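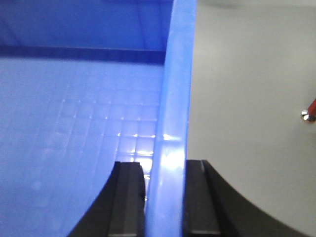

### 3.2 Return delays in shared crate pools

Plastic crates in a shared pool are paid for by deposit, so a late return costs the pool operator the use of the crate and costs the grower the deposit. We examined return records from two depots, Cledska and Vanags, for growers holding between 106 and 300 crates at the start of the season. Holdings below that range were excluded, as were accounts opened after March.

The final sample contains 632 return events. Delay is measured from the due date to the depot scan – partial returns are entered as separate events. Following Nogueira's earlier treatment of bottle deposits, we fit a hazard model with deposit level, distance to depot, and crop type as covariates. 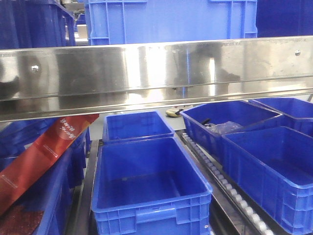 **Figure 4.** Blue plastic crates and a conveyor line.

Distance had a weak effect once crop type was included. Deposit level mattered mainly for short delays; past the first billing cycle the curves for high and low deposits overlap. Of the events, 474 were closed within one cycle, and the rest form a long tail that the Sakometti tariff does not penalize further. 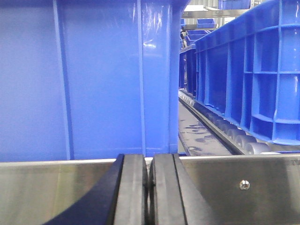

*Does a higher deposit shorten the tail?*

In this sample it does not. The deposit affects when most crates come back, but the late returns follow crop type and harvest dates.

Lindalva Nogueira coded the crop categories. Accounts with mixed crops were assigned to the crop with the larger planted area.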